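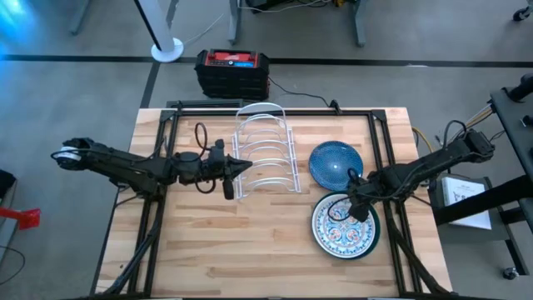

식기건조대 접시 꽂는 순서, 크기가 다른 접시는 어떻게 꽂아야 하나요?

생활/살림 > 주방 정리

작성자: 스토타노

얼마 전에 흰색 철사로 된 접시꽂이를 하나 들였습니다. 물받이가 딸린 큰 건조대를 쓰다가 자리를 너무 차지해서 치우고, 나무 상판 위에 접시꽂이만 올려놓고 쓰려고 합니다. 둥글게 휜 철사가 줄줄이 서 있고 그 사이에 접시를 한 장씩 세우는 모양입니다.

문제는 집에 있는 접시가 크기가 다 다르다는 겁니다. 매일 쓰는 건 점무늬가 잘게 들어간 파란 접시인데 이건 작은 편이라 어디에 꽂아도 잘 들어갑니다. 그런데 흰 바탕에 청록색 테두리가 있고 가운데 꽃무늬가 들어간 접시는 그것보다 큽니다. 이걸 꽂으면 앞으로 기울어서 옆 칸 접시에 닿습니다. 닿을 때마다 소리가 나서 신경이 쓰입니다. 무늬가 많은 접시라서 긁히면 어떡하나 싶기도 하고요.

궁금한 건 이렇습니다.

큰 접시를 먼저 꽂는 게 맞는지, 작은 접시를 먼저 꽂는 게 맞는지
무늬 있는 면을 어느 쪽으로 향하게 해야 하는지
물받이 없이 원목 상판 위에 바로 놓고 써도 되는지
다 마른 접시를 그대로 꽂아 두고 수납용으로 써도 되는지

가격은 14,000원이었고 설명서는 따로 없었습니다. 판매 페이지에도 꽂는 방법은 안 나와 있습니다. 식구가 둘이라 접시가 많이 나오는 집은 아닙니다. 손님이 오는 날만 큰 접시를 꺼내 씁니다. 식기세척기는 없고 앞으로도 놓을 자리가 없습니다.

검색해 보니 큰 접시를 뒤에 두라는 글도 있고 가장자리에 두라는 글도 있어서 헷갈립니다. 비슷한 접시꽂이 쓰시는 분들 답변 부탁드립니다.

바우티스타
채택된 답변

저도 철사로 된 접시꽂이를 6년째 쓰고 있습니다. 물어보신 순서대로 적겠습니다.

먼저 꽂는 순서입니다. 큰 접시부터 꽂으세요. 큰 접시를 한쪽 끝 칸에 넣고 거기서부터 작은 순서로 이어서 꽂으면 됩니다. 작은 접시를 먼저 꽂아 놓으면 나중에 큰 접시를 넣을 때 앞의 접시를 건드리게 됩니다. 오른손잡이면 큰 접시를 왼쪽 끝에 두는 편이 손이 편합니다. 설거지할 때도 작은 것보다 큰 접시를 먼저 헹궈서 올리면 순서가 저절로 맞습니다.

큰 접시가 기울어서 옆에 닿는 건 칸 간격 때문일 가능성이 높습니다. 이럴 때는 큰 접시 옆을 한 칸 비워 두세요. 두 분이 쓰시는 양이면 한 칸 비워도 모자라지 않을 겁니다. 그래도 앞으로 넘어오면 접시 방향을 돌려 보세요. 접시는 굽이 있는 뒷면이 무겁게 걸리기 때문에 철사가 휘어 있는 방향과 접시가 눕는 방향이 맞아야 안정됩니다. 앞뒤를 바꿔서 꽂아 보고 덜 흔들리는 쪽으로 정하시면 됩니다.

무늬 있는 면은 전부 같은 방향으로 맞추세요. 한 장은 앞, 한 장은 뒤로 꽂으면 앞면끼리 마주 보는 곳이 생기고 거기는 물이 잘 안 마릅니다. 뒷면 굽은 유약이 안 발린 부분이 거칠어서 다른 접시 앞면을 긁을 수 있습니다. 긁힘이 걱정되시면 굽이 옆 접시에 닿는지만 보시면 됩니다. 테두리끼리 살짝 닿는 정도로는 저희 집 접시는 표시가 안 났습니다. 다만 금색이나 은색 선이 들어간 접시는 따로 말리는 게 좋습니다.

상판 위에 바로 놓는 건 권하지 않습니다. 원목은 같은 자리에 물이 계속 떨어지면 색이 변합니다. 저는 처음에 그냥 놓고 썼다가 철사 다리 모양대로 검은 자국이 났습니다. 사포질을 하고 오일을 다시 발랐는데도 자국이 조금 남아 있습니다. 다이소 같은 데서 파는 2,000원짜리 쟁반이면 충분하니까 하나 깔고 쓰세요. 접시꽂이보다 사방으로 손가락 하나 정도 넓은 게 좋습니다. 쟁반 물은 하루에 한 번 버리고, 쟁반 밑도 가끔 들어서 닦아 주세요. 밑에 물기가 갇히면 깔지 않은 것과 똑같습니다.

수납용으로 쓰는 건 괜찮습니다. 그런데 마른 접시와 젖은 접시를 섞어 꽂으면 마른 접시에 물이 튑니다. 수납으로 쓰실 거면 말리는 건 행주 위에서 하시고, 접시꽂이는 찬장 안이나 선반으로 옮기는 게 낫습니다. 자주 안 쓰는 큰 접시는 먼지가 앉으니 찬장에 넣으시고요.

플레틱스

저는 그냥 행주 두 장 깔고 그 위에 엎어서 말립니다. 접시꽂이 예전에 있었는데 동생 줬어요. 둘이 사는 집이면 없어도 되지 않나 싶습니다. 큰 접시는 닦아서 바로 넣으면 되고요. 철사에 코팅 벗겨지면 녹물 나오니까 그것만 조심하세요.

리르비톤

윗분들 말씀에 조금 보태겠습니다.

꽂는 순서는 저도 큰 것부터 합니다. 다만 큰 접시를 꼭 끝 칸에만 둘 필요는 없습니다. 저희 집 접시꽂이는 가벼워서 무거운 접시를 한쪽 끝에 몰아 두면 반대쪽 다리가 들립니다. 빈 접시꽂이에 큰 접시 한 장만 끝에 꽂아 보고 들썩거리면 가운데 쪽으로 두 칸 옮기세요. 여러 장을 꽂을 때는 무거운 걸 가운데, 가벼운 걸 양쪽으로 두면 됩니다. 뺄 때도 한쪽부터 차례로 빼지 말고 양쪽에서 번갈아 빼야 안 넘어갑니다.

소리가 나는 건 접시끼리 닿아서일 수도 있고 접시와 철사가 닿아서일 수도 있습니다. 철사 쪽이면 실리콘 튜브를 잘라서 끼우는 방법이 있습니다. 수족관용 투명 튜브를 5센티미터 길이로 자르고 옆을 길게 갈라서 철사 아래쪽에 끼우면 됩니다. 칸마다 다 할 필요는 없고 큰 접시가 들어가는 칸만 해도 소리가 많이 줄어듭니다. 한 달에 한 번은 빼서 씻어야 합니다. 안 그러면 튜브 안쪽에 물때가 낍니다.

상판은 오일로 마감한 건지 바니시로 마감한 건지부터 확인해 보세요. 물을 한 방울 떨어뜨려서 스며들면 오일을 다시 발라야 할 때입니다. 바니시 마감이면 물을 조금 더 버티지만 이음매 쪽은 똑같이 약합니다. 길쭉한 나무를 여러 줄 붙여 만든 상판이면 붙인 선을 따라 물이 들어갈 수 있어서 쟁반은 꼭 까는 게 좋습니다.

철사 접시꽂이 청소는 베이킹소다 푼 물에 담가 두었다가 칫솔로 문지르면 됩니다. 철사가 만나는 용접 부분에 때가 제일 많이 낍니다. 철수세미는 쓰지 마세요. 흰 코팅이 까지면 그 자리부터 녹이 올라옵니다.

스토타노 (작성자 댓글)

답변 감사합니다. 큰 접시를 왼쪽 끝에 두고 한 칸 비웠더니 이제 옆에 안 닿습니다. 다리가 들리지는 않았습니다. 쟁반은 목요일에 장 보러 가면서 사려고 합니다. 상판에 물을 떨어뜨려 봤더니 금방 스며들어서 오일도 같이 알아보고 있습니다. 혹시 도마에 바르는 오일을 상판에 써도 되나요?

리르비톤 (댓글)

됩니다. 도마용 미네랄 오일이면 상판에도 쓸 수 있습니다. 얇게 바르고 하룻밤 두었다가 남은 건 마른 천으로 닦아내세요. 그동안 접시꽂이는 다른 데로 옮겨 두시고요.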